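A Wet Day at the Drillby Open Day

Last updated: Tuesday, February 13, 2018

Every January the Wemon works at Drillby opens its gates for a day, and every January I find a reason to be elsewhere. This year I ran out of reasons. My brother-in-law Simon had booked us both on the ten o'clock tour and paid for the parking, and he is a man who likes to get the good out of a parking ticket.

Wemon makes crockery. If you have drunk tea in a hospital, a ferry canteen or a crown court, you have probably held one of their cups, and you have probably not thought about it since. The firm seems at peace with this. The banner over the gate said "Welcome", and under it, smaller, "Please keep left".

The tour

We were taken round by Abílio Matos, who has worked in the glaze shop for most of his adult life and talks about it the way other people talk about a difficult dog. He gave us hairnets. Simon, who has no hair, asked if he needed one and was told that everybody asks.

The clay end of the building is loud and smells like a river bank. Slabs of it come off a belt, get squashed, and go round a corner where you can't follow them. A child in front of us asked what happened round the corner and Abílio said "more squashing", and I have no cause to doubt him. After that come the drying rooms, kept at 40 degrees, where our party suddenly became very interested in drying and stayed a good deal longer than planned. It was sleeting outside.

The kiln is the thing people come for. It is a long brick tunnel and the cups travel through it on little wagons at a pace that would shame a glacier. You look in through a spyhole the size of a coin and see orange. Then the next person looks in and sees orange. There were a lot of us and it took some time, but I will say that it was a very good orange.

Lunch

Lunch was in the works canteen and cost £3, soup and a roll. The soup was leek, or had been near one. It was served in plain brown bowls from somebody else's factory, and when I turned mine over to check, the woman at the till gave me the look of someone who has seen that done before. Simon had seconds.

The talk

At one o'clock a visitor from Pitkänen, the Finnish firm that supplies the glazes, gave a talk on white. I had not known there was so much of it. The Pitkänen chart lists 223 whites, each with its own number, and hotels will apparently send back an entire order if they get the one next door. We were handed two saucers and asked which was the warmer shade. The room split down the middle. Both halves were told, kindly, that it depends on the light, which I thought was a bit of a cheek after making us vote.

I have been noticing it ever since. The chap from Pitkänen said that a white surface against pale grey will look brighter than it has any right to, and that showrooms have been getting away with this for years. I went home and looked at our kitchen, which is magnolia, and felt I had been let down by my own walls.

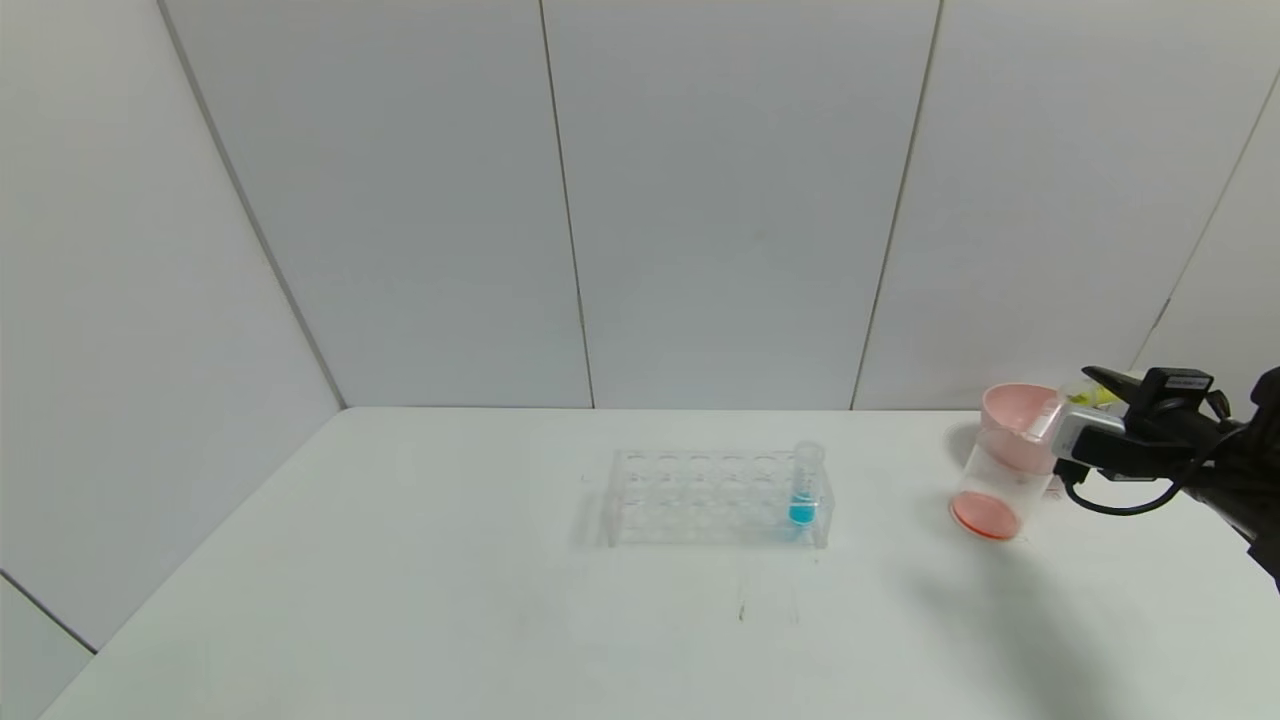
The seconds shop

The shop sells what the inspectors turn down. Faults are marked with a dab of red crayon, and half the fun is finding the fault under the crayon. I spent a while on one jug and came away believing the inspector had simply taken against it. Simon bought a gravy boat with no visible wrong in it at all, and carried it about like an heir.

Getting there

The 453 bus stops at the gate on weekdays and at the bottom of the hill on Saturdays, which is when the open day is. The hill is steeper than it looks on the map. Wear proper shoes, take a coat, and book the morning tour if you can, as the afternoon one misses the drying rooms. Prams have to be left at the lodge. The toilets are by the mould store and the door sticks, so push.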